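Wirkcombe House: bedroom upkeep and linen, progress report
Prepared by Heriberto Becerra, housekeeping coordinator
To: Bernadette Dunleavy, Yadav Fund
20 October 2022

Dear Ms. Dunleavy,

With this report I inform you of the progress in the part of the grant which concerns the beds and the morning tidying. The kitchen part will come to you separately from my colleague, after the Jilport office has closed its accounts.

As you know, the house gives rooms to young people who leave care, and the fund pays for the bedding and for the hours of help in the rooms. We agreed to report on how the rooms look on a usual day, before any tidying.

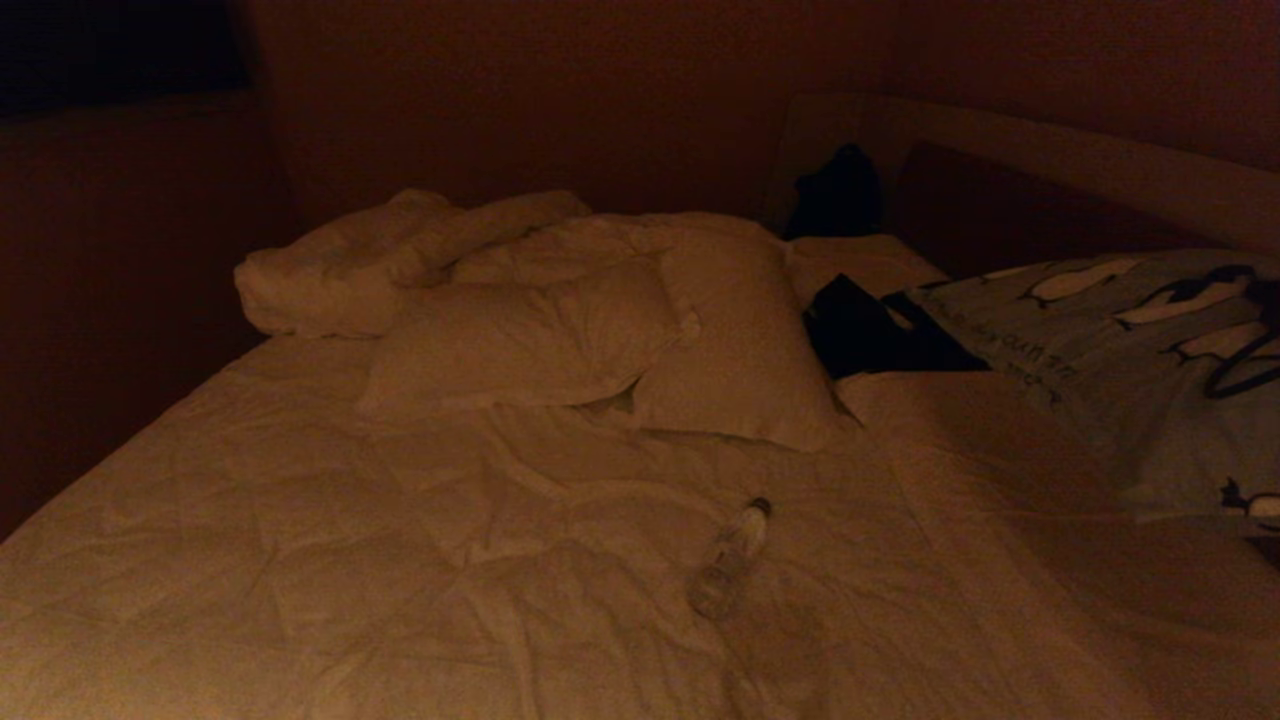

Reading time: 4 minutes

Bedding

All rooms now have a duvet, a fitted sheet and white pillows from the grant. The order was placed with Goltetti and the full amount paid was $374 for the last delivery, inside the $500 which we had reserved for it. The remaining money stays on the bedding line.

Residents are free to add their own things, and they do. The pillow with the cartoon penguins is one such case. In my first plan I wrote that all pillows should be the same, so that the washing is simple. I would like to withdraw this point. A printed pillow goes in the machine with colored items, and the small extra work is acceptable to us.

The duvets are of a good size for the large beds. They become rumpled very easily and I have received two complaints that they slide to one side at night. We tried to tie the inner corners to the cover with cotton tape in one room. The resident there was satisfied, and we will do the same in the other rooms before January.

Morning tidying

The helper does not make the bed for the resident. They do it together, and after some weeks the resident does it alone. The order of work which we now teach is the following. First everything that is not bedding comes off the bed. Then the loose bedding at the head is opened and shaken, the fitted sheet is pulled smooth, the duvet is laid straight, and the pillows come last.

The first step is the one that takes the longest time. Dark clothes are left among the pillows, and they stay there for days when the light in the room is low. In the second picture a black garment lies across the sheet at the head of the bed, and a plastic water bottle is on the duvet. We have seen this kind of thing in most rooms. I do not consider it a serious problem, but a bottle on the bed can wet the duvet, and a duvet needs a long time to dry in our laundry room.

For this reason I ask for your permission to use part of the remaining money for a small shelf and a clothes hook beside each bed. The offer I received is $700 for all the rooms, with fixing included. The bedding line does not cover this fully, so the difference would have to come from the line for repairs.

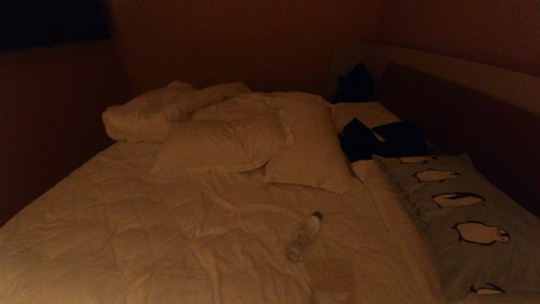 Lighting

The lamps in the bedrooms give a warm and rather weak light. The residents like it in the evening, but for tidying it is not enough, and the helpers told me that they miss dark socks and shirts. We will put a stronger bulb in the ceiling lamp and leave the bedside lamps as they are. This cost is small and I will take it from the normal house budget.

Next steps

Tape for the duvet corners in all rooms.
Decision from you about the shelves and hooks.
New ceiling bulbs.
A second talk with the residents about the washing days, which are still not clear to everybody.

If you need the receipts before the next report, please write to me and I will send copies.

With kind regards,
Heriberto Becerra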